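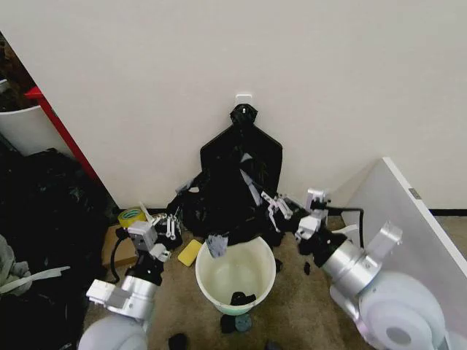
4.2 Household chores at floor level

The second group of trials dealt with work done on and just above the floor. We kept it apart from the table-top work in Section 4.1 because the reach is longer and the objects are softer. Of the 11 chores in the Tukard list, four fall into this group: picking up scraps, hanging something on a wall hook, putting hard items such as a sponge or a roll of tape into a container, and fitting a plastic bag into a bucket.

All runs used the Follerix two-arm system with parallel grippers. An operator guided the arms in the first part of the study. In the second part the arms were driven by the Wattimena controller with no change to the hardware. The trials at the Skustau site ended in November 2018. In total we recorded 3,910 attempts, of which 800 belong to the floor-level group.

An attempt was counted as a success if the object was in its target place when the arms were withdrawn and stayed there until the next reset. Time was not part of the test. Runs in which a gripper touched the wall hard enough to trip the force limit were stopped and scored as failures, even where the object had already been placed.

Objects were left where they fell between attempts unless they blocked the arms. This makes the floor harder to read than in most earlier work, where it is cleared before each run. We think it is closer to what a machine would meet in a home or a store room. 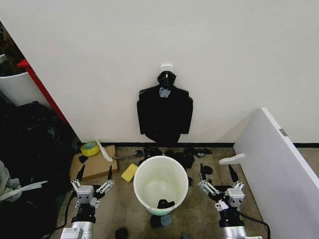

Figure 4. Floor-level work area with both grippers open. A dark item hangs from the adhesive hook behind the bucket; the sponge and tape lie to the left.

Hard items gave little trouble. The sponge was the easiest object in the whole study, as it can be gripped badly and still be carried. The tape roll was dropped more often, mostly when one finger closed on the outside edge and the roll tipped.

Thin black plastic was much worse. Small pieces lay flat on the carpet and the depth sensor often returned the height of the carpet itself. The controller then closed the fingers above the piece and lifted nothing. Operators made the same mistake early on, but learned to press down slightly before closing. The controller did not pick up this habit from the recorded runs, perhaps because the press is short and varies from one operator to another.

Hanging was limited by the last few centimetres. Once a bag or garment is held near its top, the gripper hides the hook from the head camera, and the final movement is made blind. Moving the camera sideways helped in pilot runs, but we did not have time to repeat the full set.

Fitting a bag needs both arms at once. One gripper has to hold the plastic while the other opens it or pulls it over the rim, and a bucket that is empty slides when pulled. We recorded 114 attempts at this chore. Guided arms could complete it, slowly. The controller could hold the bag at the bucket with both grippers, but seldom found the opening, and most of its runs were ended by the time-out.

On this evidence we would not call floor-level chores solved. The arms can do the work when a person is guiding them, so the gripper design is not the main limit. What is missing is a reliable way to sense thin, dark material and to tell one layer of it from two.

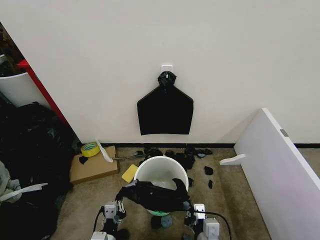 4.3 Shop-floor chores

The third group was run at the same site, with the arms raised to bench height. It covers sorting small parts into trays, closing carton flaps and wiping down a worktop. The scoring rule was the same as in Section 4.2, except that a carton was also failed if a flap was creased.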